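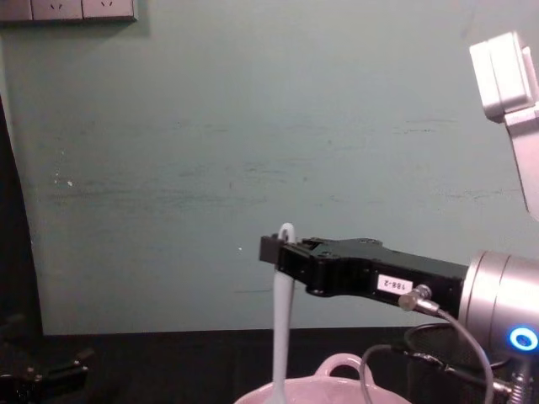
Slide 7. Good morning, I'm Ravindra Bansal. I teach evening classes in Miselberg and I'm going to talk about repainting rented rooms between tenants.

Pause for the show of hands: who has painted over a stain and seen it come back?

Most walls I get called to look at need washing before they need paint. Warm water, a drop of dish soap, a soft sponge. Start at the bottom and work up so the drips don't leave tracks. Let it dry overnight, then look again in daylight.

Slide 8. The Guvdale apartments. 23 rooms, and we repainted nine. The rest got a wash and a touch-up from the original can — ask the landlord for the can before you buy anything.

Skip the part on ceilings if it's past 10:30.

Slide 9. Touch-ups. Small brush, thin coat, feather the edges. Matte hides a patch better than gloss. Test behind a door first.

Questions, then hand over to Usitz for the flooring session.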